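Cleaning a Shaggy Teddy Bear and Sorting Out the Game Shelf

128 shares | 5 comments

Long white fur looks good for a few months and then it starts to clump. Most plush toys with that kind of coat can be freshened up at home without a full wash, and it's worth trying the dry method before you get anything soaked. A wet bear takes a long time to dry in the middle, and the stuffing can turn lumpy.

Start on a hard surface you can wipe down, such as a counter or a tiled floor. Carpet sheds into the fur as fast as you brush it out. Check the toy all over first and look closely at the head, where small specks and stains get buried. Part the fur with your fingers and go right down to the backing. If a seam is open, sew it before you do anything else.

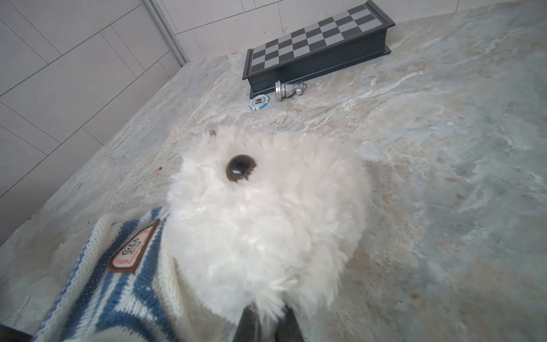 Pick out loose bits with tweezers. Then sprinkle baking soda over the fur, work it down with your fingertips, and leave it for 2 hours. Shake the toy outside and vacuum what's left through a piece of old stocking stretched over the nozzle. The stocking keeps the fur from being pulled in, and it will save a loose button if one comes away.

For a stain, mix a teaspoon of mild dish soap into a cup of lukewarm water. Whip it with a fork and use only the foam. Dab it on with a white cloth, working from the outside of the mark to the middle, and go over it with a second cloth dampened in plain water. Colored cloths can leave dye behind on white fur. I keep a stack of old Robichaud napkins for this, cut into quarters.

Let it air dry, then brush. A wire pet brush is fine on long fur if you hold the tuft at the root and brush only the ends. Don't use a hair dryer on the hot setting – synthetic fur frizzes and it won't go back.

The other half of the job is what the bear was stored with. In our house the soft toys and the board games shared one big Jiltham tub, and every time somebody dug out a bear, a few game pieces came up with it. Empty the whole tub in one go and keep the pieces together as you find them. 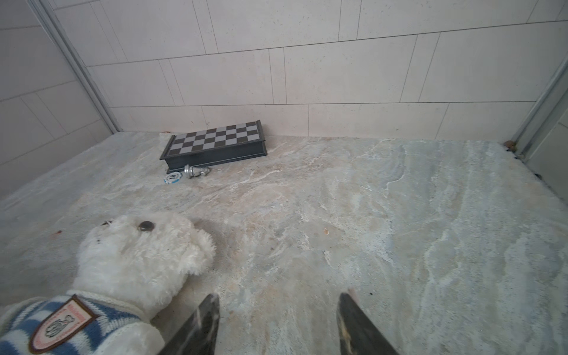 White bear in a striped sweater, with the folding chessboard behind and a stray chess piece beside it.

A folding board that closes up like a case is its own storage, so use it. Put the pieces in a small drawstring bag first and the bag inside the board. Wipe metallic pieces with a dry microfiber cloth. Poker chips can be washed in soapy water as long as they don't have paper labels. If they do, use a barely damp cloth on the rim and stay off the middle.

Sweaters and other toy clothes should come off before cleaning if they aren't stitched on. Turn a knit inside out, wash it by hand in cool water, press it in a towel and dry it flat. Where there's a sewn patch, skip the scrubbing and let the suds sit on it for 5 minutes. If the sweater is fixed to the toy, slip a folded paper towel underneath before you spot clean.

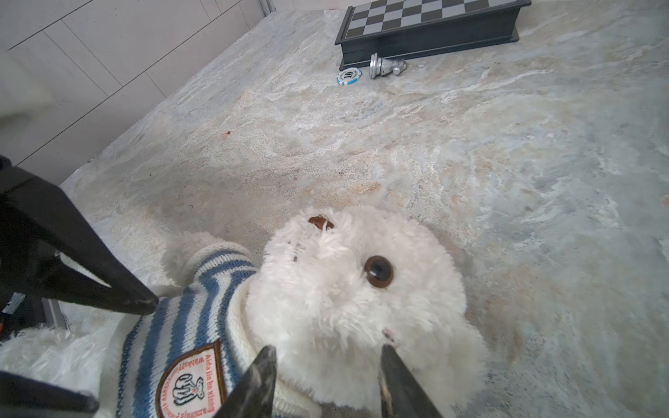 Saeed Rashti wrote in to say that a drop of white vinegar in the rinse water takes the soapy smell out of knits, and that he rolls the sleeves over a wooden spoon handle so they dry in shape. I tried it in April on a Flitano doll cardigan and the cuffs did come out neater.

Button eyes need only a cotton swab and plain water. Give each one a gentle tug while you're there. An eye that wobbles should be resewn with upholstery thread, and for a child under three I'd replace it with an embroidered one.

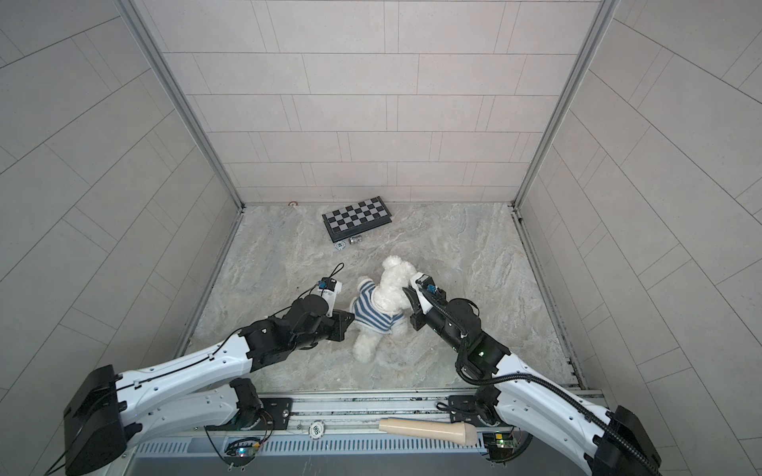
When everything is dry, give soft toys a bin of their own. Mine is a Baselano box with a lid, 13 inches deep, and it holds the bears sitting up so the fur on their backs doesn't flatten. Skip plastic bags, as they trap damp. Games go on a separate shelf with a rubber band around any box that doesn't close. Brush the long-haired toys once a month and the full clean can wait until next year.

COMMENTS (5)

Marnie: Cornstarch works too if you're out of baking soda. Leave it on longer.

dt_oakes: What about a musical bear? Mine has a box sewn into the back.

Reply: Stick to the dry method and keep the foam well away from the box.

Priya L.: Did the stocking trick this morning and got a shocking amount of dust out of one rabbit.

Colleen: Still missing a rook. Checked the toy bin after reading this and found two dominoes.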